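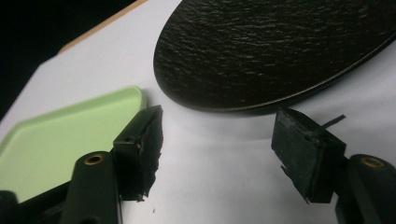 白い面に置かれた黒い楕円。表面はざらっとした手ざわりの見た目です。

Stekness 組合旗用ポールセットを四か月使ってみて

2026年9月30日(水) 道具のレビュー

ヴァレダム(Varedham)の地区労組協議会で旗の係をしている者です。係と言っても、前任の人が引っ越すときに物置の鍵と一緒に渡されたのが始まりで、気がついたら七年やっています。旗そのものの話は語りだすと止まらないので別の機会にするとして、今日はその旗を持ち上げる方、つまりポールのセットについて書きます。「旗の竿なんてどれも同じでしょう」と思われるかもしれませんが、同じではないのです。腰と肩が覚えています。

わたしたちの旗は布に絵を描いた昔ながらのもので、鉱山の人たちが並んで歩いている図柄です。縁に房がついていて、風をはらむと帆のようになります。これまで使っていた木の竿は、立派なのですが、とにかく重い。去年の行進では坂の途中で担ぎ手を三回交代しました。そのたびに行列が止まり、後ろのブラスバンドは同じ曲の同じところを繰り返すことになり、あとで指揮の方に(笑いながらですが)しっかり言われました。

それで予算をつけてもらって買ったのが、Stekness の二本組ポールセットです。値段は399ポンド。小さな協議会にとっては気軽に出せる額ではなく、会議では「古い竿をもう一年」という声もありました。わたしも半分くらいはその気持ちでしたので、反対した人の顔を思い浮かべながら、なるべく公平に書くつもりです。

中に入っているもの

アルミの縦竿が二本、それぞれ三つに分かれます。上に渡す横竿が一本、こちらは二つに分かれます。あとは先端の飾りをねじ込む金具、旗の上辺を通す留め具が八個、風を受けたときに前後から引くロープが四本、肩からかける革の受けが二つ、それに全部が入る布の袋です。組み立てたときの高さは290センチ。説明書は紙一枚で、字が小さいのですが図は親切でした。

縦竿一本の重さは、郵便局の秤に乗せてもらったら2,365グラムでした。窓口の方、変なものを持ちこんですみません。木の竿の方は長すぎて秤に乗らなかったので正確な比較はできませんが、片手で持って階段を上がれるというだけで、わたしには別世界でした。

組み立ててみる

最初の組み立ては集会所の床でやりました。ひとりで二十五分。慣れた今は二人で八分です。つなぎ目はボタンを押しこんでひねる方式で、カチッという音がするまで回します。この音がなかなか気持ちよくて、手伝いに来てくれた若い人が必要もないのに何度もはめたり外したりしていました。気持ちはよくわかります。

引っかかったのは横竿の真ん中のつなぎ目です。ここだけボタンが固く、手袋をしていると押しきれません。六月の朝でも河原の集合場所は冷えますし、これからの季節はなおさらです。わたしは先の丸い木片を袋に一つ入れて、それで押すようにしました。

旗を通す留め具は、古い布を扱う人には気になるところだと思います。内側に薄いフェルトが貼ってあって、布に直接金属が当たらない作りです。わたしたちの旗の上辺は数年前に当て布をして縫い直してあるのですが、四か月で糸が毛羽立った様子はありません。ただしフェルトの貼り方はやや頼りなく、八個のうち一個は端が浮いてきました。接着剤で貼り直して使っています。
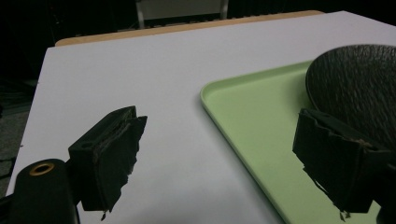 六月の追悼行進で使う

本番は六月の追悼行進でした。昔の坑口のあったところから記念碑まで、町なかを通って歩きます。途中の橋の上は風が抜けるので、担ぎ手には昔から嫌われている場所です。わたしは初めて使う道具で大事な日を迎えるのが心配で、前の晩はあまり眠れませんでした(古い竿もこっそり車に積んでいったことを、ここで白状しておきます)。

担いだ感じは、ひとことで言うと「静か」でした。木の竿は歩くたびに受けの中でごとごと揺れるのですが、このセットは受けの底に硬いゴムが敷いてあって、足並みが伝わってきません。橋の上ではやはり旗がふくらみ、竿がしなりました。アルミがしなるのを下から見上げるのはどきどきするものです。それでも四本のロープを持った仲間がうまく引いてくれて、行列は一度も止まらずに渡りきりました。ブラスバンドも最後まで曲を吹けて、指揮の方からは親指を立ててもらいました。

担ぎ手のひとり、Jocelyn Gauthier さんは図書館の職場から参加している人で、これまで「わたしの肩では無理」と言ってロープ専門だったのですが、今年は記念碑の手前の直線で初めて竿を担ぎました。降ろしたあとで「これなら来年は坂も持つ」と言ってくれたのが、係としてはいちばんうれしい感想でした。旗を担ぐ人がいつも同じ大柄な三人だけというのは、長い目で見ればさびしいことですから。

革の受けについては注文があります。ベルトの穴が五つしかなく、小柄な人だといちばん短くしても腰の下まで来てしまいます。近所の靴の修理屋さんで穴を二つ足してもらいました。このあたりはぜひ最初から考えておいてほしいところです。

Mallix のセットと比べると

隣の町の教員組合が Mallix のポールを使っていて、夏の集まりで持ちくらべをさせてもらいました。Mallix は伸縮式で、縮めたときの短さは見事です。電車で移動する支部ならあちらが便利でしょう。色も黒で、きりっとしています。

ただ、伸縮式はつなぎ目を回して締めるので、長く歩くうちに少しずつ緩んでくるそうです。教員組合の人たちは途中の休憩で締め直すのを習慣にしていました。うちの旗のように房までついた重い布だと、ちょっと不安かなというのがわたしの感じです。軽い印刷の旗なら、どちらを選んでも困らないと思います。

見た目については、正直に言って木の竿が恋しいという声も残っています。年配の会員のひとりは「物干しみたいだ」と言いました。わたしもそう思わないでもありません。それで先端には、古い竿についていた真鍮の飾りを移しました。ねじの太さが合わず、金物屋さんに間に入れる部品を作ってもらったのですが、これが付いたとたんにちゃんと「うちの旗」の顔になったのですから不思議なものです。

買ったお店と、その後のこと

購入は Zaidi という、楽隊の道具や行事用品を扱っている店に電話で頼みました。届くまでに九日。箱を開けたらロープが三本しかなく、電話をすると翌々日に一本送ってくれました。電話口の人がとても感じがよく、旗の大きさを聞いて留め具の間隔まで教えてくれたので、足りなかったことはもう忘れることにしています。保証は5年で、つなぎ目のボタンも対象に入っています。革とフェルトは入っていません。

保管は、集会所の物置の壁に袋ごと横にして掛けています。行進のあとは必ず全部ばらして、乾いた布で拭いてからしまいます。一度、雨のあとにそのまま袋に入れてしまい、翌週開けたらつなぎ目が渋くなっていました。布で拭いて油をほんの少しつけたら戻りましたが、袋の底には水抜きの穴がありませんから、みなさんもお気をつけください。

星をつけるなら四つです。減らした一つは、横竿の固いボタンと、ベルトの穴と、はがれたフェルトの分。どれも手を動かせば直せることばかりなので三つ半にするか迷いましたが、橋の上を止まらずに渡れたあの朝のことを考えて四つにしました。

同じような古い旗をお持ちの支部の方で、一度担いでみたいという方がいらしたら、ヴァレダムの集会所までどうぞ。第二火曜の夜はたいてい開いています。お茶はあります。古い木の竿もまだ物置にありますから、持ちくらべもできますよ。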